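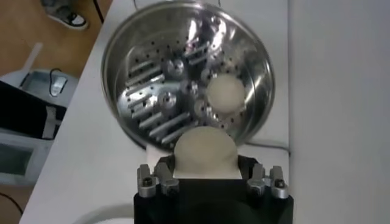

*Perforated stainless steel bowl with an off-white ball inside, from a gripper-mounted camera.*

**Steamer loading** is a task in household and food-service robotics in which a machine places food on a perforated metal insert, moves the insert to or from a steamer, and takes the food off afterward. It belongs to the wider group of *tray and vessel tasks*, along with loading dish racks, filling baking sheets, and emptying colanders. The task is used in the study of kitchen automation as a measure of how far general-purpose robot arms have come with ordinary chores.

As of the most recent published trials, robot arms can complete single steps of steamer loading under fixed conditions. Full unattended operation in a home kitchen, including hot removal and cleanup, has not been shown to a standard that would allow sale as a consumer product.

## Terminology

The word *insert* covers any perforated plate, basket, or bowl that holds food above water. A *flat insert* (or tray) has a low rim and a nearly level base. A *deep insert* has a curved wall and is handled much like a mixing bowl. *Folding inserts*, with overlapping metal leaves, are usually left out of trials because their shape changes under load.

*Placement* means setting a piece of food on the insert and letting go of it. *Transfer* means moving the loaded insert as a unit. *Clearing* means removing the pieces one at a time or by tipping. Natanael Marinho, whose survey of kitchen tasks set out these terms, treats cleaning as a separate chore, and most later authors have followed him.

## Description of the task

A complete run is normally divided into five steps:

1. Pick up a piece of food from a plate or board.
2. Place it on the insert with space left between neighbors.
3. Repeat until the insert is full or the supply has run out.
4. Lift the insert by the rim and carry it to the steamer.
5. Lower it onto its supports and close the lid.

The steps are reversed for unloading, with added requirements for heat and dripping water. Many trials use cold stand-ins in place of food. A stand-in has the right size and weight but does not tear, stick, or dry out, so results obtained with stand-ins are reported separately from results obtained with dough.

Trials differ in how much the machine is told in advance. In a *fixed-layout* trial, the plate, insert, and steamer are at known positions. In an *open-layout* trial, they may be anywhere within reach. A human operator may also drive the arm directly, and runs of this kind are counted as demonstrations.

## Technical difficulties

### Reflective surfaces

Polished stainless steel is hard for most camera systems to measure. The metal returns an image of the room in place of a stable surface color, and bright streaks move across it when either the camera or the insert moves. Depth cameras that project a pattern often return no reading inside a curved bowl. Rows of holes add a second problem, as a regular pattern can be matched to the wrong row when two camera views are compared.

Methods in use include matte coatings on the insert, polarized light, and learned estimates of shape from ordinary color images. Coatings give the best results but change the object under test. Odair Macedo has argued that a trial carried out with a coated insert says little about a kitchen in which the owner's own pans are used.

### Round and soft food

Round pieces roll. On a flat insert a bun with a flattened underside stays where it is put, but a ball on a curved wall settles wherever its weight carries it. In a deep insert, the final position of a ball may therefore be some distance from the point of release, and the machine must look again before it plans the next move.

Soft pieces also deform under the fingers. Raw dough keeps the mark of a grip that is too tight, and steamed dough may leave its skin stuck to the finger pad. Rounded pads in a soft material reduce marking. They also make the contact area harder to predict.

### Grip at the rim

The rim is the usual place to hold an insert. It is thin, smooth, and often rolled, and a parallel gripper touches it over a short length only. A loaded flat insert held at one side acts as a lever: the food pulls the far edge down, and the insert can turn between the fingers. Tilting the insert lowers the turning force in some positions but brings the food closer to sliding.

Two-arm systems avoid much of this difficulty by holding opposite sides. They need more counter space, and the arms must be kept from pulling against each other through the metal.

### Heat and water

Steam clouds lenses, and condensed water lowers friction at the finger pads. Electronics near the wrist must be sealed or kept clear of the plume. Most laboratory grippers are not sealed, which is the main reason that published work on hot unloading remains limited.
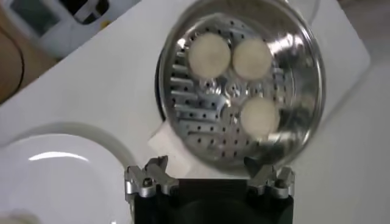 ## Trials

The first comparative test of the task was the Udmont series, directed by Dineo Nkuna. It consisted of 334 runs with a single arm and a two-finger gripper, using fixed layouts and cold stand-ins. Placement was the most reliable step. Transfer failed more often than placement and clearing together, most commonly through rotation of the insert in the grip. A run was scored as failed if any piece left the insert, even when the machine later recovered it.

A second series, by the Mustonen group, used open layouts and fresh dough. Almost 200 runs were completed before the series ended in April. Wellington Cordeiro, who analyzed the recordings, reported that the machine often placed a piece correctly and then disturbed it while reaching for the next position. The published analysis recommends that the whole insert be checked after each placement, a practice that had been dropped earlier to save time.

Direct comparison of the 2 series is not possible. They used different inserts, different food, and different definitions of a completed run.

## Commercial status

### Food service

In shops and central kitchens, steaming is generally automated without a robot arm. Conveyors carry trays of fixed size through a steam tunnel, and pieces are deposited by dedicated machines. Such equipment is fast and well established. It does not handle mixed products or unfamiliar trays, and it takes up more floor area than most small kitchens have.

Sernix sells an arm-based loading station for small shops. The station accepts only the maker's own flat insert, which has a square tab on the rim for the gripper. Up to 10 pieces can be placed per insert. Staff remove the hot insert by hand.

### Households

No household product offers steamer loading as a supported function. Hurnomell has demonstrated a counter-mounted arm that fills an insert from a plate and sets it in a cold steamer. The company lists the function as experimental, and its operating notes require a person to remain within reach of the stop control.

## Assessment

Opinion on the value of the task is divided. Odair Bezerra regards it as a good indicator of general ability, as it combines shiny metal, small round pieces, and a shared load in one short job. Macedo has objected that success rates depend so strongly on the choice of insert that a single figure for the task has little meaning.

Time per run is a further point of dispute. Some authors exclude pauses for planning from the reported time, and others include them. For a household user, the relevant comparison is with a person placing the same pieces by hand, and single-arm systems remain slower on this measure in all published series.

## See also

- Bin picking
- Dish rack loading
- Food handling equipment
- Grasp planning
- Transparent and reflective object perception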